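Home | Products | Guides | Open Days | Spares | Contact
Filed under: Set-up Guides > Demonstrations and Visitors
Lamemari Support Desk, June

SECTION 3: RUNNING THE PLATE DEMONSTRATION AT AN OPEN DAY

Read Section 2 (Unpacking and First Power-up) before this one. Section 2 assumes a quiet room and an attentive operator. Section 3 assumes the Flivthorpe open day, where there was neither.

The plate demonstration is the shortest routine supplied with the Fostau two-arm package. The robot picks up a small block, carries it to a plate and lets go. Visitors who have watched films in which robots overthrow governments may need a moment to adjust.

3.1 Before the doors open

1. Set the table in front of the robot and lock its feet. The working area is 540 mm deep, measured from the front of the torso shell.

2. Wipe the table top. Crumbs confuse the block finder, which will try to pick them up with great patience.

3. Clear everything from the table except the plate and one block. This includes leaflets, lanyards and your tea.

4. Check that the cables at each wrist have enough slack for the arm to reach full stretch. They may lie on the table in a loose curve. They must not pass under the plate.

CAUTION: Do not tape the wrist cables to the table. At full stretch the arm will win, and the connector is a chargeable spare.

5. Mark the visitor line on the floor, 200 cm from the nearest table edge. Use the wide tape. Visitors treat the narrow tape as a suggestion.

3.2 Starting the routine

6. Switch on at the base and wait for the steady tone. Both arms will rise to the ready position. Keep your face out of the way while they do so.

7. Place the plate centrally, between the hands. Any plain plate will do if it has a raised rim.

8. Choose PLATE from the menu and press Start once. Pressing it again is taken as Stop, then as Start, and the robot will do its best to obey you.

9. Watch the first run from the side. The left hand should pinch the block between thumb and fingers while the right hand stays open beside the plate, clear of it. Check the close view from beneath the hand as well, where the finger joints and their small springs can be seen.
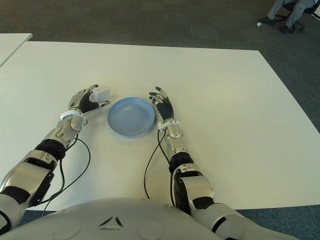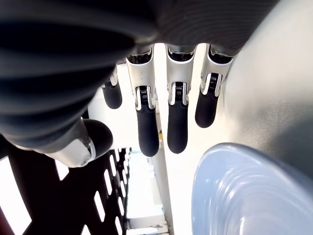

10. If the first run is good, let the visitors in. If it is poor, repeat steps 7 to 9 and let the visitors in anyway, as they will be pushing at the door by then.

NOTE: A hand that closes on thin air has lost the block position. Put the block back on its starting mark and run again. Telling the audience that this was a safety test is left to the conscience of the operator.

3.3 While visitors are present

11. Keep one hand near the stop button. The other may be used for pointing.

12. Allow the hands to rest for 3 minutes after every tenth run. This is a good time for questions. You will be asked whether it can do the washing up. The approved answer is that the hands are not sealed against water.

13. Do not let visitors hand the block to the robot. The Villaseñor grip setting allows this, but it needs the training in Section 6, and so do the visitors.

CAUTION: Press Stop before retrieving a dropped block, however close it is and however many people are watching.

3.4 Closing down

14. Choose PARK and wait until both arms have stopped moving before switching off at the base.

15. Look over the fingertip covers for splits. Covers are rated for 2,000 grips, a figure reached sooner than you would expect when a school party keeps shouting "again".

16. Enter the number of runs in the log at the back of this guide. Count the failed ones too.

17. Pack the block in the lidded tray with the spare covers. Replacement blocks are ordered by the bag from the Spares page.

Next: Section 4, Changing a Fingertip Cover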